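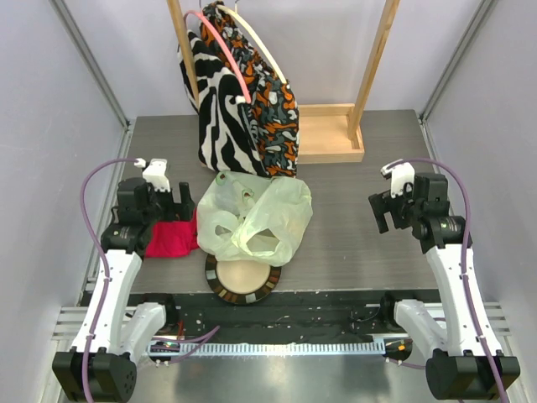 Questions about clothing rental at Lavard

How does the rental work?

You choose up to 2 pieces on our website and we send them in one parcel. You keep them for the number of days you have paid. After this, you put them back in the same bag and bring it to any Orkero pickup point. The return label is already inside.

Do I need to wash the clothes before I return them?

No, please do not wash them. We clean everything in our own laundry in Kornholm, and some fabrics do not like the home machine. If you have a stain, write on the return card what it is (wine, oil, makeup). It helps us very much.

How should I keep the clothes at home?

Please hang them on a hanger when you open the parcel. Knitted pieces should lie flat. For small creases you can leave the piece in the bathroom while you take a shower. If you use an iron, keep it on low heat and put a thin cloth between.

What if the size is wrong?

Write to us on the day you receive the parcel. We send another size if we have it, and you pay only the shipping. If we do not have it, you get the rental price back.

Is there a deposit?

Yes, the deposit is $70 for day clothes and $100 for evening wear. We send it back to your card after we have checked the pieces.

What happens if I damage something?

A lost button or an open seam is included in the price. For bigger damage we take the repair cost from the deposit, and we send you the bill from the tailor.

Can I buy a piece I have rented?

Often yes. Ask us before the return date and we will tell you the price.

Last updated 6 July 2025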